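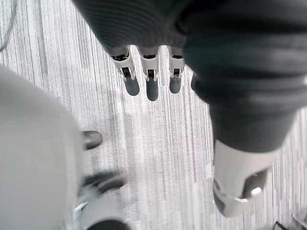
Workroom floor, upper left is where the dark streak is.

Home & Floors > Carpets > Pale stripes: regrets?

yeison_inga
We did the workroom in Andby carpet in September, the pale one with the thin white and grey lines. I liked it in the shop. In the shop it was the size of a place mat. Across a whole room it's like standing on a barcode, and in some lights it goes slightly lavender, which the leaflet kept to itself.

Two questions. One, the seams. They're faint, but they run across the stripes and once you've noticed one you spend the evening finding its friends. Does that settle down? Two, there's a darker grey streak that I would swear wasn't there when we paid. Is it dirt or design? Opinions in this house are divided and I live with the other opinion.

MulliganA
Could well be design. A lot of these lined carpets have the odd heavier line thrown in so it doesn't look like ruled paper. Have you got an offcut? Compare.

yeison_inga
The offcut went to the tip with the packaging, in what I described at the time as a really good clear-out.

cgoodwin31
Damp white cloth, dab, look at the cloth. Grey cloth, dirt. White cloth, design. Please don't scrub it or you'll be back here asking about a fluffy patch.

On the seams: they do calm down once the room's been walked on for a bit. Mine took most of a winter. The other answer is a rug.

Wiremu H
A rug on a new carpet. We've all lost our minds.

cgoodwin31
It's a small rug.

Wiremu H
I fitted floors for years and the people with "small rugs" were always hiding something. Leave the seams alone and sort out whatever cable you've got lying across the corner. A thin dark cable on a pale floor will catch the eye long before any join does, and then it'll catch your foot.

yeison_inga
The cable is on the list. The list is long, and I've just found out why nothing on it gets done, which is that I got distracted by the other half of the room.

The plan was to clear the grey tabletop so it could be wiped and things could go back on it in some sort of order. I got as far as the pale blue squashy things. Rubber, silicone, one of those. They've got a thick curled rim and a raised pattern on the outside, and they sit one on top of the other like they've been told to. There's lettering too, in exactly the same blue as everything else, so of course you can't read it without tilting your head. I get "Rea" and then my patience goes. Ready? Really? Reasonable?
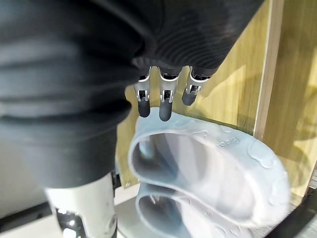
Anyway, my question there is whether soft stuff like that is all right kept stacked, or if it ends up stuck together or bent into a permanent sulk. I'd rather stack, there's only so much surface. The other opinion says flat in a drawer. We haven't got a spare drawer, we've got a drawer full of chargers for phones that died.

Jarrah_T
Stack them. I've had floppy kitchen bits stacked for years and they spring back. Just make sure they're dry first and don't put anything heavy on top.

MulliganA
Disagree. Mine went oval in the cupboard and stayed oval. Gultance ones, not cheap either.

Jarrah_T
Were they under something?

MulliganA
Under a casserole dish. But still.

Jarrah_T
"But still."

cgoodwin31
If they cling together, a bit of kitchen paper between them. Same as you'd do with non-stick pans. They do collect fluff like nothing else, so I'd keep them well above that carpet.

Wiremu H
Bin the dead chargers. There's your drawer. Next.

yeison_inga
One of them might fit something.

Wiremu H
It won't.

yeison_inga
Right, update. Did the cloth test on the streak. The cloth came up very slightly grey, which both sides of the household have claimed as a victory. I'm going to dab it again tomorrow in daylight with a clean one. Blue things are staying stacked, nothing on top, kitchen paper on standby.

Cable still where it was. Does anyone know if those Clulach clips will hold on a painted skirting board, or do they take the paint off with them?

Jarrah_T
They hold. They also take the paint off. Warm them with a hairdryer first if you ever want them back.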